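Robot Safety and Fault Analysis
Unit 3 Handout: The Grimgate Protective Stop
Distributed Monday, November 20, 2023

Purpose of this handout

Students are expected to read these notes before the laboratory session and to bring a printed copy. The handout covers a single fault on the Grimgate tabletop cell, the way it was diagnosed, and the changes made to the operating procedure. The written assignment is given at the end.

Background

The Grimgate cell is used for pick-and-place exercises with household objects. The arm is carried on a fixed pedestal at the back of the table. Motion commands come from the Clokent controller, and object positions are supplied by the Majali vision module. The two communicate through a shared coordinate frame that is set during calibration and stored under a calibration number.

The work surface is covered with brown paper and divided into cells with blue tape. The tape is a reference for the operator only. Neither the controller nor the vision module reads it. Students in earlier sections have assumed otherwise, and several lost marks on the June examination for stating that the arm "follows the grid."

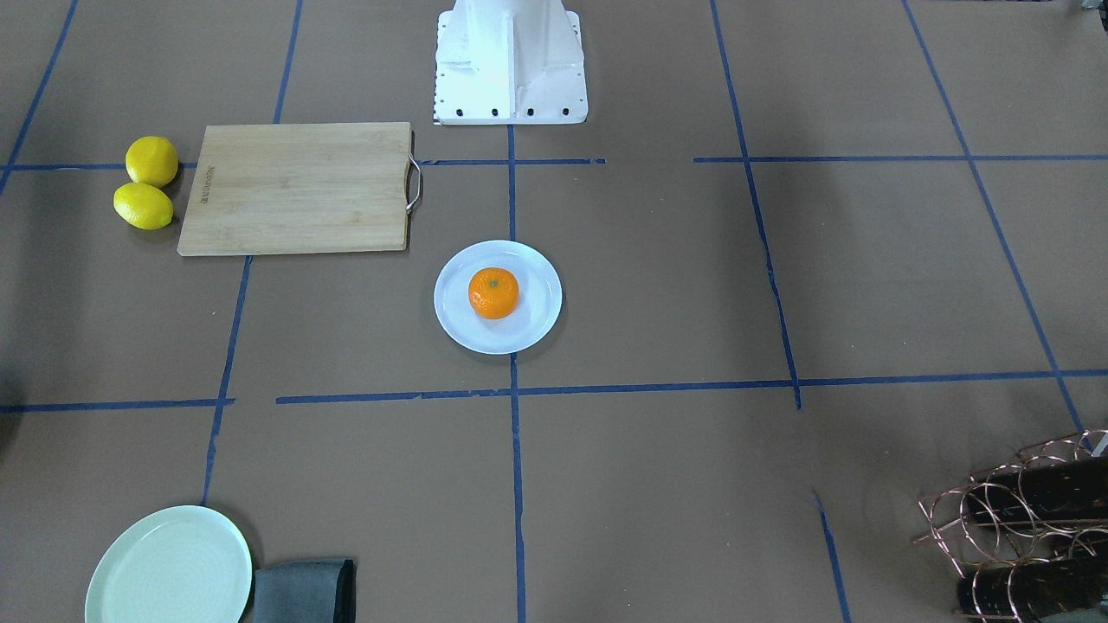 The task under test was a transfer of one piece of citrus fruit between a plate and the bare paper. It is a simple task with a light load, and for that reason the speed limit had been left at the higher of the two permitted settings. The risk assessment on file treated the fruit as the only object of interest. Fixed items, including the cutting board and the wine rack with its bottles, were entered in the obstacle list by hand.

Description of the fault

During the descent toward the fruit, the controller issued a protective stop and logged code 1085. In the Clokent manual used in this course, that code indicates contact force above the configured limit. The operator inspected the gripper, found no damage, cleared the stop, and restarted the program. The same code appeared on the second attempt. The operator cleared it again. On the third attempt the arm pressed into the table surface before stopping, and the emergency stop was used.

No person was injured. The arm was locked out and removed from service until the review was complete.

Findings of the review

1. The vision module had been recalibrated that morning, but the controller was still loading the previous calibration file. The two frames differed in height by nearly 50 millimeters.

2. The program took the height of the plate from a stored value. When the fruit was placed directly on the paper, the stored value was not updated. This error was smaller than the first and had been present for some time.

3. The obstacle list was tied to the old frame. Every keep-out zone on the table was therefore displaced by the same amount as the target.

4. The stop was cleared twice without a recorded cause. The reviewers considered this the most serious finding. The controller behaved correctly on each attempt, and the information needed to prevent the third contact was available after the first.

Students should note the difference between the fault and the failure to respond to it. A mismatched calibration file is a technical error, and it can be detected by comparing two numbers on the operator screen. Repeated clearing of a protective stop is a procedural error. It must be addressed through training and supervision.

Revised procedure

Before any powered motion, the operator shall compare the calibration number on the controller with the number on the vision module and write both in the log. If they differ, the session does not begin.

The first run after any change to the layout shall be made at reduced speed, with the gripper held above the table at the test height. Moving an object from one cell to another counts as a change to the layout, as does placing it on or removing it from a plate.

A protective stop may be cleared once, and only after a cause has been written down. A second stop with the same code ends the session. The Flirka lockout tag is then applied at the power switch, and the instructor is informed.
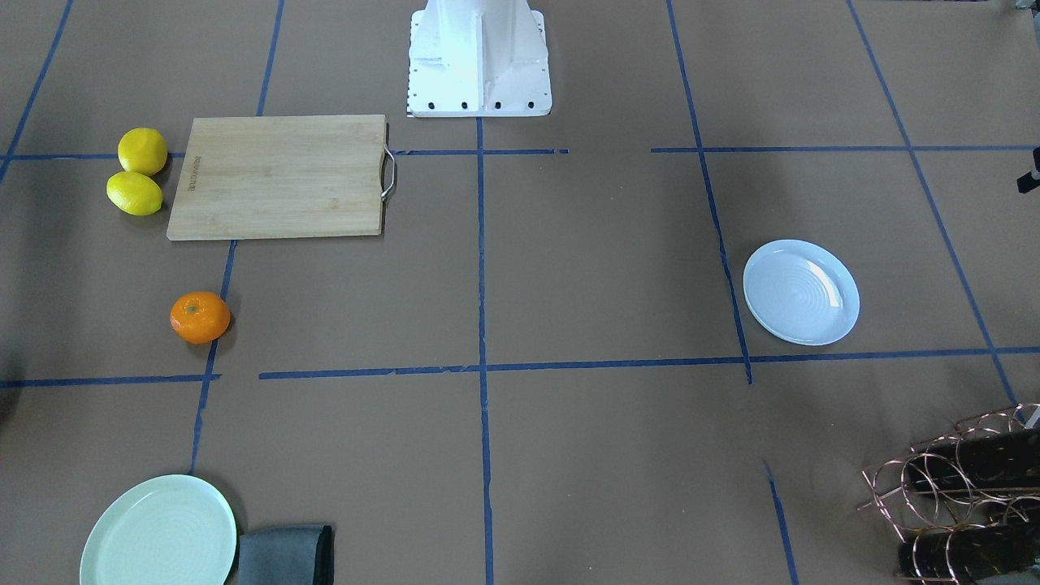 Siv Strömberg objected to the last of these rules when the draft was circulated, on the grounds that a limit on clearing stops may encourage operators to write down any plausible cause in order to continue. She proposed that the cause be confirmed by a second person before power is restored. The proposal was accepted for student sessions and remains under discussion for staff use.

Assignment

Prepare a fault tree with "arm contacts table surface" as the top event. Include both technical and procedural branches. Mark each point at which the sequence could have been interrupted, and state what the operator would have needed to know at that point.

In a separate paragraph, respond to the objection described in the previous section. State whether confirmation by a second person would have changed the outcome after the first stop, and support your answer with the findings.

Submissions are limited to 2 pages, excluding the diagram. Late work will be accepted only by prior arrangement with the instructor.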